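Building a hand-held gripper, part three: teaching it to handle a jumper

If you've followed the first two parts you should have a body, two linkages and a pair of fingers that close when you want them to. Mine spent most of April on the bench picking up pens and bits of hose, which it got rather good at. Cloth is a different animal. It sags, it slides off, and it turns into a new shape every time you let go.

I built mine at Sandora, our shared workshop, with Tshepo Kruger doing most of the swearing over the linkage. The drawings are the Flaltach ones from part one, with the ribbed housing.

Before you start

You'll want the finished gripper, a screwdriver that fits your pivots, a bed and one thick knitted jumper. Please don't begin with a T-shirt! Thin cotton slips straight down between the fingers and you'll think you've built it wrong. A fuzzy knit gives you folds to grab.

Check every pivot first. Each bar should swing under its own weight when you tilt the body, and if one sticks, back the screw off a quarter turn and try again. Then close the fingers on a strip of paper and tug. If it comes out crooked, one side is leading the other and you need to go back to the alignment step in part two.

Step 1: The pinch

Come in low with the fingers open, push gently into the cloth so a fold rises between them, then close. The push matters more than the squeeze. I spent a whole Friday adding grip force (Palesa Mokgethi watched me do it and said nothing, thank you Palesa) when all I needed was to lean in a bit before closing. Go for a bunched-up bit to begin with – a ridge or a rolled edge will do nicely.
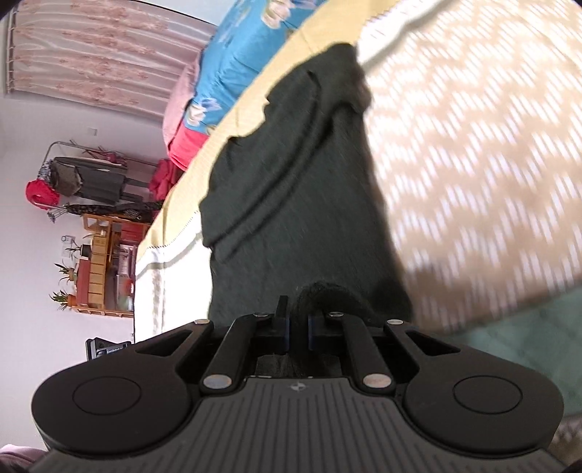
Do I need a motor for this?
Leave it out for now. A hand-worked gripper lets you feel when the fold is seated, and you'll learn far more about where to grab. You can fit the Nemeo servo later using the same mounting holes.

Step 2: Look after the fingertips

Bare plastic is too slippery for wool, so line the inner faces with something textured. I cut mine from a sheet of Dunmore grip pad and stuck it on with contact glue, left overnight under a clamp. Trim the edges flush or they'll catch on loops of yarn and pull them. Fluff builds up too, so wipe the pads with a damp cloth every so often.

Step 3: Lay it flat and plan your grabs

Now spread the jumper out properly, front up, with the sleeves out to the sides. Have a good look before you touch it. Cuffs and hem are the easy places, and the middle of the body is the hard one, with no edge to get under. I like to hover over the middle first with the fingers open, get my wrist comfortable, and then work outwards. If you're going to record your goes, keep any cables well clear of your wrist.
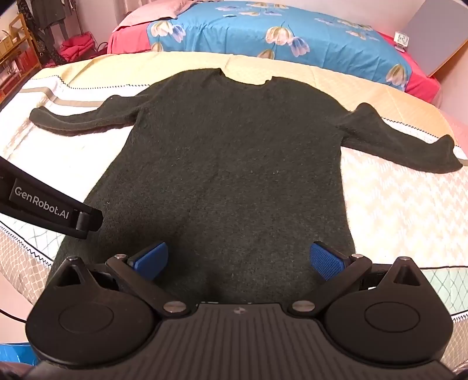

Step 4: Fold a sleeve

Pinch the cuff, lift it just clear of the bed and carry it across the body in one slow arc. Open the fingers fully before you back away, otherwise the cuff comes with you and you get to start over. Do it 100 times. I mean it – put the radio on. Somewhere in there your hand stops fighting the linkage and you'll start noticing which pivots want a drop of oil.

Once both sleeves are in, bring the hem up towards the neck in two grabs, one near each corner. Part four will cover fitting the servo and getting the wiring through the handle.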